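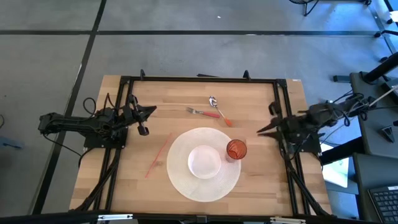 Pitkänen

Projects > Derkari two-arm kit > Progress reports > August

Hello again! Short version first – the Derkari kit is up and running, we're spending what we said we'd spend, and I like it more than I thought I would when I wrote the proposal.

The table-setting task is where most of my hours went this month. Round white placemat, bowl, cup, fork, spoon, straw, and both arms have to share the work without bumping elbows. We logged 1,582 tries and 961 of them finished with everything in its place. The bowl and cup are pretty dependable now. The straw is the troublemaker (it's so thin!) and I've switched to having the left arm go for it first, before the right one reaches in for the spoon.

On the kit itself: the pointed fingers are great on the fork handle and fussier on the cup rim, so I've asked Derkari for a softer set to try. Setup took me 31 hours against the 20 in the plan, nearly all of it cables. They loop up over the joints and I kept re-routing them until both arms could reach the middle freely. If Gralton buys more of these, please budget for that.

The Wamamov software add-on is still on trial. Recording is easy, replay is slow, and the manual skips the two-arm part completely – I've written to them twice.

Next up is the same task with the placemat turned and the cutlery swapped around. I'd also like your okay to extend the Wamamov trial by one more month before we decide on the license.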